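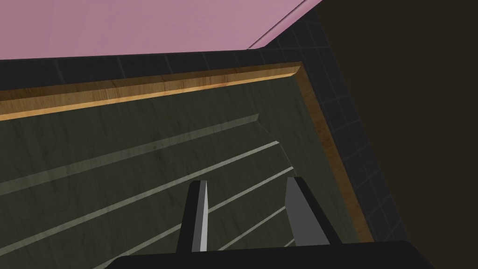
Does a portable door lock work on a public restroom door?

It depends on which way the door swings. The Cestier needs a door that opens toward you and a strike plate it can hook into, so it suits single-room restrooms at gas stations and small cafes. Stall doors are out.

The Cestier 1726 is a two-piece metal lock that weighs 8 ounces. You set the flat claw in the strike plate, close the door, and slide the body on until it sits tight. There are no screws and no batteries. I bought mine from Plilla after one too many walk-ins at a rest stop where the latch had given up.

Getting it on took me a few tries. The claw has to lie flat, and if the gap at the frame is very thin the door won't close over it. My bathroom at home was fine. The door to the laundry room was not, and I had to leave the lock off that one.

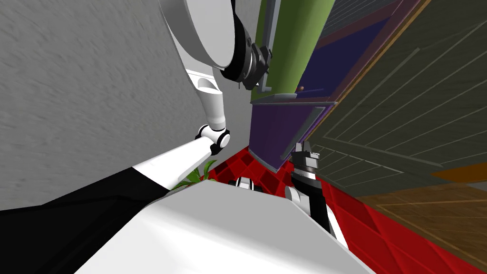 The finish comes in plain gray only. That's a practical choice, and it hides scratches, but it also makes the lock easy to leave behind. Set it on a ledge in front of a mottled gray wall like the one in the picture and you could walk right past it. Next to something like that green panel you would have a better chance. I tied a strip of red cord to mine and wish it had come that way. 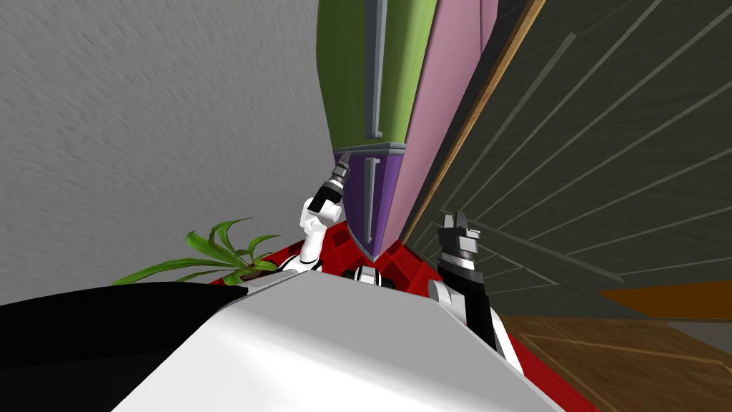 Reviewed by the Foninel travel gear desk
Filed under: Locks, Restrooms, Travel

In use it holds well. The box says 300 pounds of force, and I have no way to check that. I had a friend push on the door with a shoulder, and it moved a little and stopped. The Daher lock I carried before this one rattled every time someone tried the knob. The Cestier stays quiet -- a small thing, but it matters when you would like a minute alone.

Taking it off is quick once you know which way to pull. Practice at home with the lights out before you rely on it, as you may need to leave in a hurry.

The pouch is poor. The seam split in March, after 14 trips, and the claw now pokes through the corner. Plilla doesn't sell the pouch separately, so mine lives in an old sock in the side pocket of my bag.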